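[draverport-makers] Re: Drawer task, gripper bolts, and who has the long hex keys

From: Riaan Baloyi
To: draverport-makers list
Date: July 1, 2025

Kerubo Obura wrote:
> Before I drive over with a trunk full of cable sleeve, can somebody
> tell me what the arms are doing these days? Last I heard they were
> stacking cups, badly. Also, does the left one still drift when you
> leave it holding a pose? And is Josphat still against springs
> in the drawer?
>
> Kerubo

Kerubo, bring the sleeve. Bring all of it. The cups have been retired and we're on to the drawer: open the little oak cabinet, put something in, close it again. A toddler does this without firmware. We are 14 builds of the control code into it and I'm told that the next one is the good one.

Drift on the left arm (we call that one Mushi, the right one is Rava, and I had no vote) is down to something I can live with. Wendy swapped the shoulder gains back to what they were before I improved them.

The table as it stands:
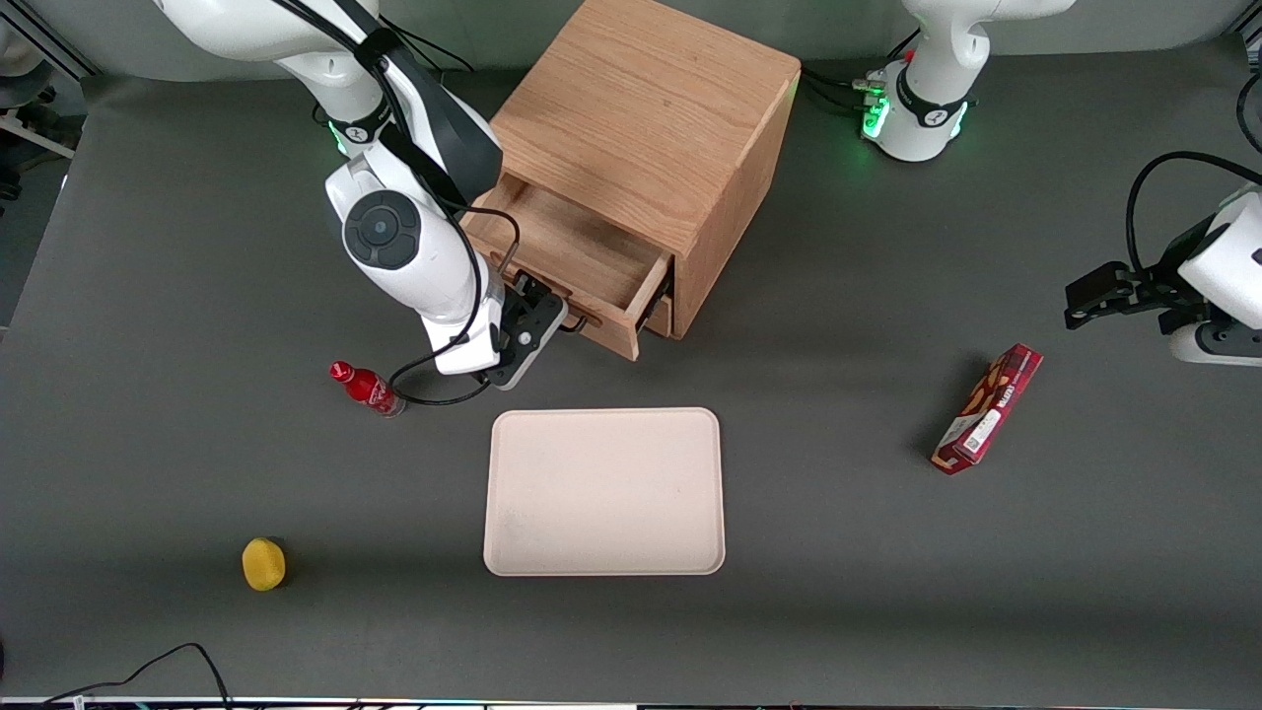
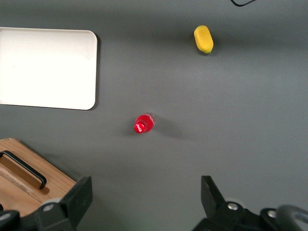 Page last changed: July 1, 2025, by rbaloyi

On the drawer itself. The pull is small and dark and sits on a front panel that doesn't give the fingers much to argue with. Beatrice wants to replace it with a fat wooden knob. Josphat says that's cheating, and yes, he is still against springs, for what he describes as moral reasons. My own position is that I'd accept a rope and a dinner bell if it got the thing shut.

Numbers from the log, for those who like them: 367 tries at the drawer so far, 63 of them thrown out after I had the table height wrong in the config. Of the ones we kept, most of the failures are the close. Opening goes fine. Then the arm pushes on one corner, the drawer racks in its runners, and we all stand there listening to a motor get warm.

Things I'd like done before September:

Cable sleeve on both arms. The loops off the wrists have a lot of freedom and I'd like them to have less.

Thread locker on the finger screws. The blue kind. Whoever used the red kind on the old bracket, I have the bracket and a drill bit I'd like you to look at.

A bit of wax on the drawer runners, which Josphat has agreed does not count as a spring.

Someone to read the Tostanix board manual past page 23, where I gave up. The answer to the dropped packets may well be on page 24.

The small stuff on the table (sponge, red-capped bottle, snack box, tray) stays with the project, please. The snack box is a test object and I'd be grateful if it could go on being one.

Last thing – the long hex keys have left the pegboard again. I'm not accusing anyone, but Wendy, check your other bag.

Riaan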